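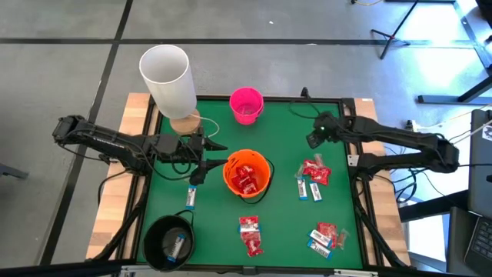 To: Members of the Stendum Community Events list
From: Lorneck Hall Office
Subject: Re: Candy sorting for the October evening

The office has received the following inquiry and is replying to the full list, as several households have asked the same thing.

> Last year our table was given one large bag of mixed candy and we
> had to sort it at the door while families waited. Will the candy be
> separated beforehand this time? Also, are we expected to bring our
> own buckets, or does the hall supply them? We still have 2 from the
> Zimar Street table and can return them.

Candy will be separated by kind before it is issued. Each table will receive buckets in different colors, with one kind of candy to a bucket. Red packages go in the orange bucket and wrapped bars in the black. The pink bucket is to be kept free for items handed back by families, including anything with a torn wrapper.

The hall supplies all buckets. Those held over from last year should be returned to the office by Friday, with handles attached. Please do not write on them or apply tape to the rim.

There will be 29 tables, of which 11 are in the Geum Room and the remainder along the main corridor. The total order is 2,000 pieces. Tables that run low may request more from the office window until 7:30 p.m. Requests after that time will be met only from returned stock.

Table lamps are permitted in the Geum Room. Cords must be kept clear of the walkway, and lamps must be switched off before a table is left unattended.

Households wishing to change their table assignment should reply to the office directly and not to the list.

Lorneck Hall Office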